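Cómo quitar el olor a humedad de un armario empotrado

Deolinda Cardoso
Hola. Tengo un armario empotrado en una pared que da al norte y desde mayo la ropa huele a cerrado. No veo manchas. He lavado todo a 60 grados y al cabo de 3 semanas vuelve el olor. ¿Alguna idea antes de llamar a un pintor?

Armindo Carrilho
Vacíalo entero y pasa un trapo con vinagre por el fondo y los estantes. Déjalo abierto un día completo. 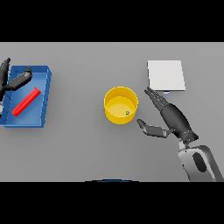

Después separa la ropa 10 centímetros de la pared, si te cabe. En mi casa el problema era que las perchas tocaban el fondo y no corría el aire. También ayuda una rejilla en la parte baja de la puerta.

Hugo Bailly
Bicarbonato en un vaso y listo.

Prapai Thammasiri
El bicarbonato tapa el olor unos días y ya está. Compra un higrómetro barato y mira cuánto marca dentro por la mañana. Si pasa de 60 con la puerta abierta, revisa la pared por fuera.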